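Print this page | E-mail this page

Nineo Field Log User Guide
Section 4: Setting Up Your First Observation Post
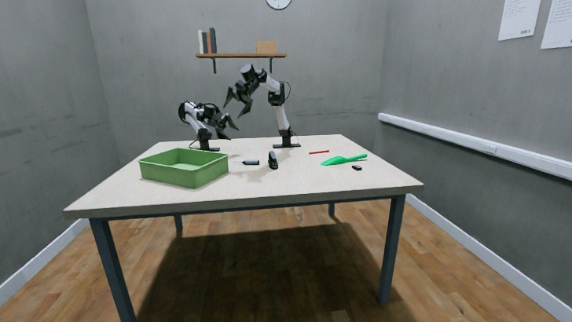

By now you have the software installed and a team account from your mission office, and you're ready for the fun part! An observation post in Nineo is the home for everything your monitors hear, see and write down along one stretch of a ceasefire line. Set it up well and your evening report to headquarters practically builds itself.

Before you start, have these on the table:

- your mission code (on the welcome letter)
- the map package for your sector
- the agreed list of place names, in every language your reports will use
- a charged Clarkitz handset, if your team sends entries by radio

The Pekau sector package has 1155 place names in it, so it can take a while to load over a satellite link. Start it before lunch.

4.1 Creating the post

1. Open the Posts tab and choose New Post.
2. Type your mission code. Capital letters matter.
3. Give the post a short name that both sides of the line already accept. If there's any argument over a name, use the grid number instead. Grid numbers have saved many a meeting!
4. Choose Place Marker and tap the spot on the map where your monitors stand or park. Zoom in as far as the map will go before you tap.
5. Draw the viewing area by dragging outward from the marker. Include only ground your team can see from the post with its own binoculars.
6. Choose Save. The marker turns from gray to blue.

Note: A post can hold up to 37 monitors. Larger teams should make a second post and link the two under Options > Shared Line.

CAUTION: Never place a marker at the spot where monitors sleep. Post locations appear in reports that may be passed to both parties.

4.2 Setting the clock

This is the step people skip, and we'd love for you not to! Two teams logging the same burst of fire an hour apart can turn one incident into two.

1. Go to Settings > Time.
2. Choose Mission Time. Do not choose Device Time.
3. Read the clock aloud over the radio with the neighboring post and check that you match.
4. If you're off by more than a few seconds, choose Sync and read it again.

Repeat the check at each shift change. Missions that cross a time zone should also see Section 9.

4.3 Making a test entry

1. Choose New Entry and turn on the Test switch. The entry form gets a yellow border.
2. Pick an entry type: Heard, Seen, Reported to Us, or Visit. "Heard" and "Seen" are for your own monitors only. A shepherd who tells you about shelling last night goes under Reported to Us, however sure he is.
3. Fill in direction, distance and time. Leave a field empty if you don't know. An empty field is a perfectly good answer and the software will never nag you over it.
4. Write one or two plain sentences in the Notes box. Say what was heard or seen, and leave blame out of it.
5. Choose Send.

A green check appears when the mission office has the entry. On a Clarkitz handset you'll hear two short tones.

Note: Test entries stay out of the daily report and are erased after 71 hours.

CAUTION: Don't use a test entry to practice with real names of missing, wounded or detained people. Those records belong in the Fawzy module (Section 7), which has its own password and its own rules on who may read them.

4.4 If the entry doesn't send

- Gray clock next to the entry: no signal. Keep working. Entries wait in the outbox and go out in order.
- Red bar: the mission code is wrong. Go back to 4.1, step 2.
- Code 146: the map package on your device is older than the one at the office. Choose Maps > Update, then send again. Nothing you wrote is lost.

The outbox is one of our favorite parts of this release. Teams in deep valleys can log a whole day offline and catch up on the drive home, with every entry still showing the time it was made!

When your test entry has its green check, turn the Test switch off and go on to Section 5, Adding Monitors and Shifts.

Page last revised September 20, 2024

This site uses cookies to remember your language and your place in the guide. Accept | Cookie settings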